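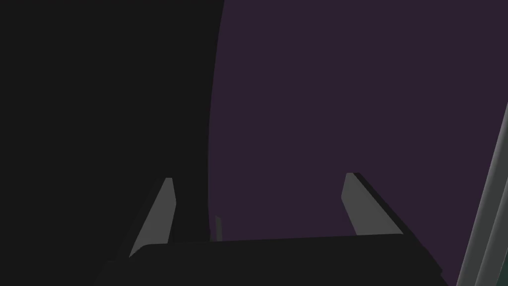 Attachment 1. Simulated wrist view, gripper open and empty, large dark object close on the left.

Ticket 486 - Approach speed rule not applied near large objects
Project: Murnedano
Component: motion rules, simulation
Status: Resolved, one follow-up open
Reported by: Borico integration desk

Problem
Our cell rules say the arm must drop to 60 mm/s once any part of the gripper is within 100 mm of an object it has not been told to pick. In the Iltia simulator the arm holds full approach speed in some poses. The log shows no slowdown event and no warning.

Expected
Slowdown event, then a hold if the clearance keeps shrinking.

Steps to reproduce
1. Load the September cell file.
2. Open the gripper fully with nothing in it.
3. Run the side approach at the default speed.
4. Check the event log for "clearance".

Log
09:10 - Reproduced on the first try. Same result after a restart.
09:40 - Checked whether the view itself was the cause. The dark object and the black palm housing are nearly the same tone where they meet, so the line between them is hard to pick out. The clearance check does not use the wrist view, though. It reads the collision model. Ruled out.
10:25 - Collision model for the gripper covers the two fingers only. The palm housing is missing from the list, so distance was never measured from it.
11:15 - Added the housing as a single box, padded per the Böttcher cell guide. Slowdown event now fires.
13:30 - Ran over 2,000 side approaches with the new model. No missed events.

Resolution
Fixed in the cell file. Reload it before running any side approach. Do not copy the old gripper block into new cells.

Rule change
Every gripper model must list the housing as well as the fingers before it is cleared for speed tests. Reviewer checks this in the file - a clean run is not enough.

Follow-up
Change the housing color in the simulator so it stands apart from dark objects. Low priority, display only.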